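4.2 Camera placement and the rack servicing task

The second set of trials looks at how much the choice of camera matters when the arm has to work on the front of an equipment rack. All trials were run in the Gastden simulator, using the room and table layout described in Section 3. The arm sits on a fixed column beside the table and the rack stands on the tabletop, turned at an angle to it. We compared a view from above, a low view from the table side and a close view of the gripper with strong lens distortion.

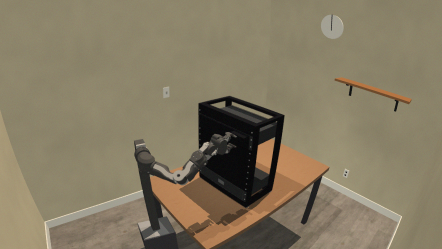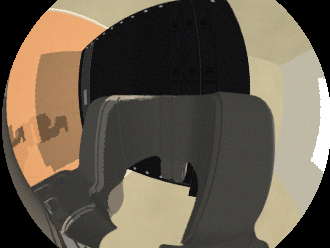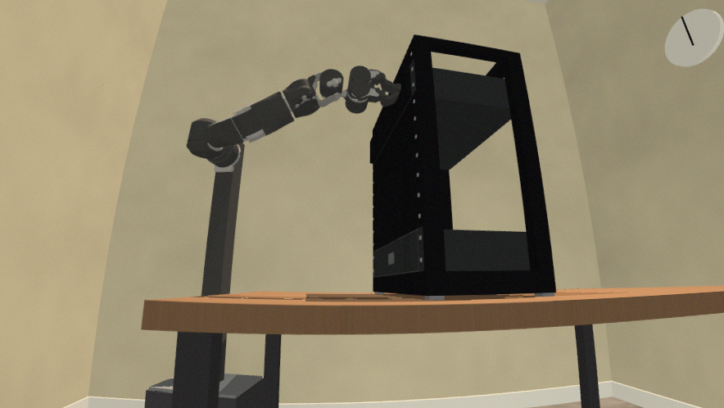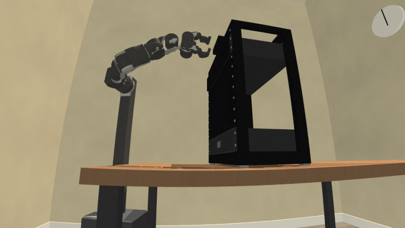

Figure 6. Simulated views of the rack servicing task. From first to last: view from above, close view of the gripper, and two low views. In the last of these the fingers are open and clear of the rack.

The same controller, Orerine, was used throughout. It takes one or more camera images together with the joint positions and returns a target pose for the wrist and an opening for the fingers. We trained one version for each single camera and one for each pair, on the same 802 demonstrations. The demonstrations were recorded by two operators, and every camera was logged in each of them, so that no version saw a motion the others did not. Joscha Bauerfeind checked the recordings by hand and removed those in which the arm had been stopped by a joint limit. The count given above is after this step.

A trial began with the arm at a random start pose to the left of the rack. It counted as a success if the fingers closed on the target part without the arm touching any other part of the frame first. We ran 429 trials for each version. Trials in which the simulator reported an unstable contact were run again with the same start pose.

The view from above gave the steadiest approach. It shows both the arm and the front of the rack, and the controller rarely chose the wrong side of the frame. Its weak point was the last part of the motion. The wrist housing is wide compared with the fingers, and from above it often hid the part to be gripped. Most of the failures with this camera were early closings, where the fingers shut before they had reached the part.

The low view had the opposite fault. The height of the gripper and the gap between the fingers and the rack are easy to read when the fingers stand out against the wall (Figure 6, last view). When the gripper overlaps the edge of the rack, as in the third view, dark fingers lie against a dark frame and the outline is hard to follow. We tried raising the room lighting, but this changed the walls far more than the rack – the frame stayed close to black at every setting.

The close view on its own did poorly. The gripper fills much of the image and the rack shows only as a dark curved mass behind it, so small changes in wrist angle led to large changes in what the controller saw. Correcting the distortion before training helped a little. Cropping to the area between the fingers made the results worse, and we dropped it.

Of the pairs, the view from above with the close view worked best, and we use it in the remaining sections. Adding the low view as a third camera brought no clear gain and made training slower. The Isah gripper tests in Section 4.3 keep this pair and change only the shape of the fingertips.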